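Latifa Farouk is halfway through explaining sourdough rye when she stops to wave at a passing customer. She has run the Jukescombe community choir for 11 years, and half the town seems to have sung in it!

"I started with five people and a keyboard with a dead E flat," she says, laughing. "Now there are 69 of us, and you should hear the altos. They're glorious."

The choir sings anything she can get her hands on (sea songs, Swedish lullabies, a bit of Motown), and most of the arrangements are by Agnes Fagerlund, who grew up in Vanstead and still drives over for rehearsals.

"Agnes writes for the voices we've got," Farouk says. "If the tenors are a bit thin that winter, she gives them the tune and lets everyone else hum. It's magic."

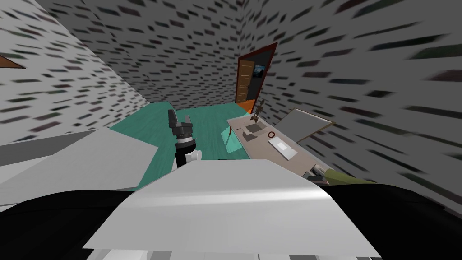 Do you need to read music to join?

"You don't. I teach most of it by ear, a line at a time, and there are recordings to practise with in the car."

Her favourite night so far was the July concert at the Marino, when 316 people turned up and the encore went on so long that the bar reopened.

"We'd run out of songs, so we did the first one again," she says. "Mum was in the front row singing the wrong harmony at the top of her lungs. I'd do it all again tomorrow."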